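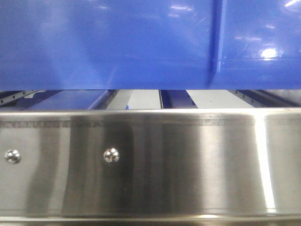
Der Raum hinter der ehemaligen Schlosserei misst kaum mehr als eine Doppelgarage, und die Hälfte davon gehört Leuten, die Fahrräder reparieren. In der anderen Hälfte arbeitet Issa Shboul mit Gleice Holanda und Lok-yiu Chiu an einem Greifroboter, der Kleinteile aus Kunststoffkisten nehmen und in andere Kisten legen soll. Die drei nennen das Projekt Flellerlow. Woher der Name stammt, will keiner von ihnen genau wissen.

Angefangen hat es im Mai mit einem gebrauchten Arm, den Shboul bei einer Betriebsauflösung gekauft hat. Die Steuerung fehlte, zwei Gelenke waren fest. Holanda, gelernte Industriemechanikerin, hat die Lager getauscht und die Kabel neu gezogen. Insgesamt stecken bisher 3.000 Euro in der Anlage, den größten Teil davon haben die Motorregler gekostet. Das Gestell besteht aus Lochprofilen, die sich schnell umschrauben lassen. Das war nötig, denn der Aufbau ist seit dem Sommer mehrfach geändert worden.

Gearbeitet wird meistens abends. Chiu schreibt die Software und sitzt dafür auf einem Hocker neben der Werkbank, den Rechner auf den Knien. Sie hat vorher Lagerprogramme für einen Großhändler gepflegt und kennt die Aufgabe von der anderen Seite. »Im Lager war eine Kiste für mich eine Nummer«, sagt sie. »Jetzt ist sie ein Gegenstand mit Wänden, und der Greifer fährt dagegen.«

Die Wände sind tatsächlich ein Thema. Ein Finger, der zu weit außen ansetzt, trifft den Rand, und wenn er zu tief fährt, drückt er auf den Boden. Holanda hat deshalb ein Zwischenstück gebaut, das bei Druck einige Millimeter nachgibt. Die erste Fassung aus dem Drucker brach nach einer Woche, die zweite ist aus Aluminium gefräst und hält.

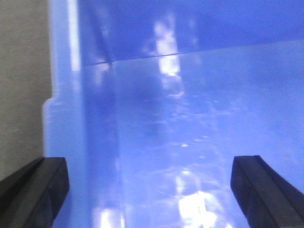
Schwieriger ist das Licht. Der blaue Kunststoff glänzt, und die Deckenlampen spiegeln sich darin. Für die Kamera am Greifer ist so ein heller Fleck zunächst nichts anderes als ein helles Teil. An manchen Abenden griff der Arm immer wieder nach einer Spiegelung und meldete einen Fehler, wenn die Finger leer zusammenfuhren. Chiu lässt inzwischen zwei Aufnahmen aus leicht verschobener Position vergleichen. Wandert der Fleck anders als der Kistenboden, wird er verworfen. Das kostet Zeit, funktioniert aber in den meisten Fällen.

Matte Kisten wären einfacher. Shboul hat darüber nachgedacht und es gelassen. In den Betrieben, die er kennt, stehen nun einmal glatte, und verkratzt sind sie auch. Eine Lampe mit Streuscheibe hat er trotzdem bestellt.

Ob aus Flellerlow einmal ein Produkt wird, ist offen. Shih-chieh Kao, der im Nachbarort Elektronik in kleinen Serien bestückt, würde den Arm gern eine Zeit lang zur Probe nehmen - vorausgesetzt, er läuft eine ganze Schicht ohne Aufsicht. Davon ist er noch entfernt. Als Nächstes soll das Kabel am Handgelenk anders geführt werden, es scheuert an einer Schelle. Holanda hat die neue Halterung schon gezeichnet, gefräst wird sie, sobald die Maschine frei ist.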